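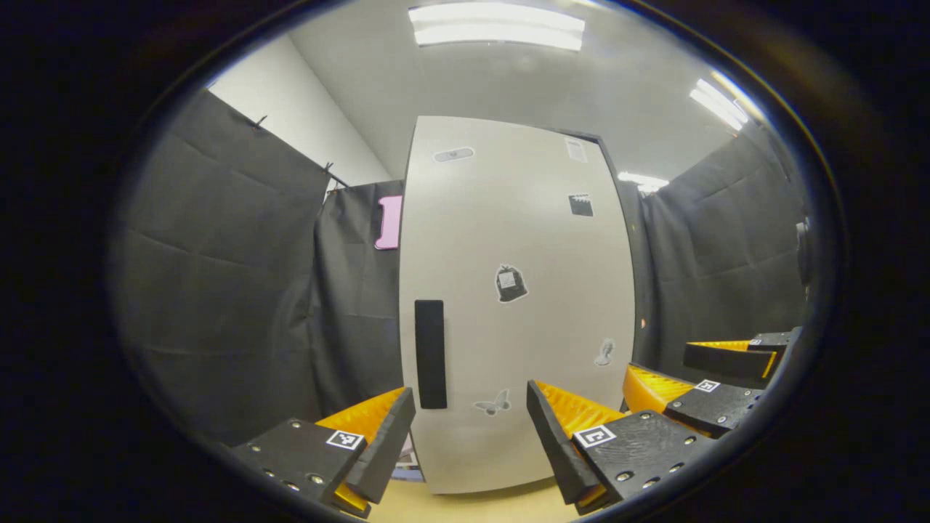 Preto e amarelo-alaranjado, bem de perto.

20 de agosto de 2020

Mudei de operadora de internet no mês passado e só agora a coisa ficou resolvida. Escrevo porque procurei relatos de quem tinha trocado a Clikero pela Inbridge e encontrei muito pouco.

O motivo foi a conta. A Clikero aumentou a mensalidade duas vezes desde o Natal, sempre com uma carta a falar de melhorias na rede. Por cá não dei por melhoria nenhuma. À noite as videochamadas caíam e o apoio ao cliente mandava-me desligar o aparelho e voltar a ligar.

Pedi o cancelamento por telefone. Disseram-me que tinha de ser por carta registada. Mandei a carta. Responderam que faltava cópia do documento de identificação, o que a pessoa ao telefone não tinha mencionado. Mandei segunda carta, com a cópia, e guardei os talões dos correios — ainda bem, pois vieram a fazer falta.

A instalação da Inbridge ficou marcada para uma manhã e foi feita à tarde. O técnico trabalhou bem e passou o cabo pela conduta que já existia, sem furar a parede. Fiquei com o router no corredor, ao lado do quadro elétrico. O sinal chega fraco ao quarto do fundo, mas chega.

Julgava o assunto arrumado quando recebi mais uma fatura da Clikero, com o número de processo 1565, a cobrar equipamento não devolvido. O equipamento tinha sido entregue na loja e eu tinha o comprovativo. Digitalizei tudo, talões incluídos, e fiz queixa no livro de reclamações online. Quatro dias depois anularam a fatura, sem pedido de desculpa — só uma linha a dizer que o processo estava encerrado.

Quanto ao serviço novo, a velocidade anda perto do que está no contrato e as chamadas deixaram de cair. A fidelização é de dois anos, e isso agrada-me pouco. A box da televisão demora a arrancar e o comando tem teclas a mais.

Em setembro chega a primeira fatura completa. Se vier com valores diferentes dos combinados, atualizo este texto.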